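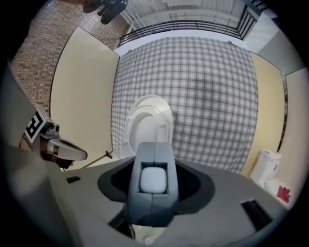

The stall at Virnside, seat and lid up.

Re: [Jodetora-house] Restroom cleaning list

On January 17, 2021, Leinonen Office wrote:
> The list from December still says "wipe toilet" and leaves it
> at that. Can someone write down the order you do it in? Also,
> is the brush to be replaced or not?

I do the bowl first with the lid and seat up, cleaner under the rim, then leave it 5 minutes. While it sits I wipe the door handle and the partition. After the brush and a flush, I put the seat down and wipe the top of it, then the inside of the lid. Go around the small bumpers on the lid with a folded cloth.
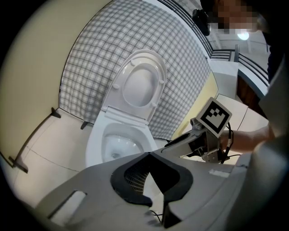 Posted by Siiri Rissanen to Jodetora-house

The plaid behind the toilet gets a damp cloth only, no bleach. I tried bleach on a spare piece and it took the gray out.

Floor last, working toward the drain.
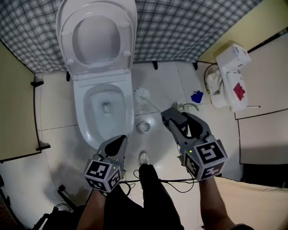

Lift the grate and clear it before you rinse, or the water backs up to the door. Brush and cloth get rinsed at the low tap and hung up afterward. I would keep the brush for now. Justness has them in boxes of 100 and we need two.

Siiri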